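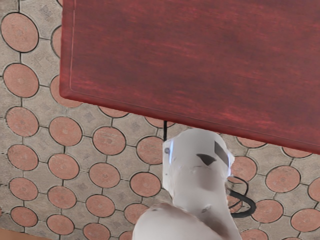
The arm up against the red table in our simulator, with the round-tile floor underneath.

Getting your table into the sim (Restidley Robotics Club, part 3)
September, by Nasrin Naseri

Okay, so you've got the arm loading without errors, hooray! Next job is giving it a table to work at. I did mine on a Saturday with a pot of tea and it took way longer than it should have, so learn from my mess.

1. Open your Wastthorpe project and save a copy. Do it now, I'll wait.

2. Add the table from the club folder and set the height before anything else. If you move it later you'll have to redo your arm positions (ask me how I know).

3. Slide the table in towards the arm. From above, mine looks like the head of the arm just overlaps the front edge, and that's a view that can fool you, so swing the camera down to table level and check for a real gap. If the two shapes are touching, the physics goes bananas the second you press play.

4. Pick your colours and textures. I went with dark red and a streaky, woody finish, plus terracotta circles on the floor. A busy floor is handy for practising with the camera, and plain grey makes me sleepy anyway!

5. Turn on collisions for the table. It's a separate tick box from the one for the arm, and it's off to begin with.

6. Press play and let it run for 500 steps with the arm holding still. Any jitter or drifting, go back to step 3.

7. Save it as table_341 so Pimitz, our marking script, can find it.

Next time we'll drop some blocks on the table and try a first pick-up. If yours is still flinging itself across the room, bring your laptop to the club and we'll have a look together.

Contact Restidley Robotics Club | © Restidley Robotics Club | Back to top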